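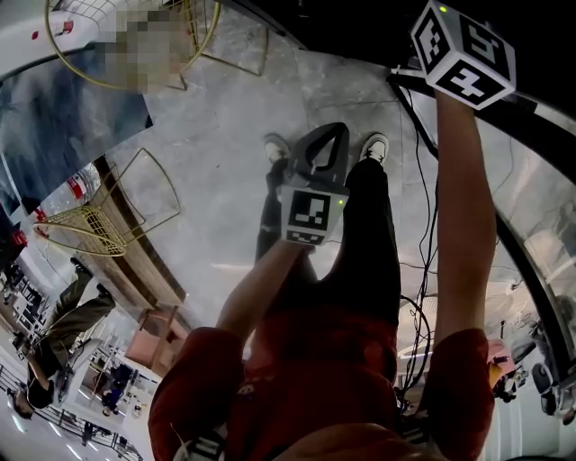 raltville_ron
I still say leave it bare. Sealer on a garage floor is money down the drain, and once you've got a coat on there you're stuck redoing it.

timier88
Disagree! Bare concrete dusts. I swept mine every Sunday for 6 years and there was always more of that fine gray stuff on my shoes, and then on the kitchen floor, and then I heard about it. One weekend with a penetrating sealer and I've hardly touched the broom since September.

raltville_ron
What did you pay though

timier88
Around 300 with the degreaser and a decent roller. Two-car garage. I did borrow the sprayer.

Nazareno Bortolotti
Gray concrete here too, and I like the look of it plain – my worry is my feet. I stand out there for hours in sneakers and by evening my heels are killing me. Does sealer make it any harder to stand on, or is that all in my head?

kanagaratnam_k
In your head, sorry :) Hard is hard. Get a rubber mat for wherever you stand most and skip the foam puzzle tiles, mine curled up at the corners in 8 weeks.

raltville_ron
Mats trap water. Just saying.

kanagaratnam_k
So lift it up once in a while, Ron.

Nazareno Bortolotti
Ok, mat first then, and I'll think about the sealer when it warms up. Timier, was yours slippery when wet? The driveway drains right toward my door.

timier88
Not the penetrating kind, no. The shiny stuff my brother put down – yes, very.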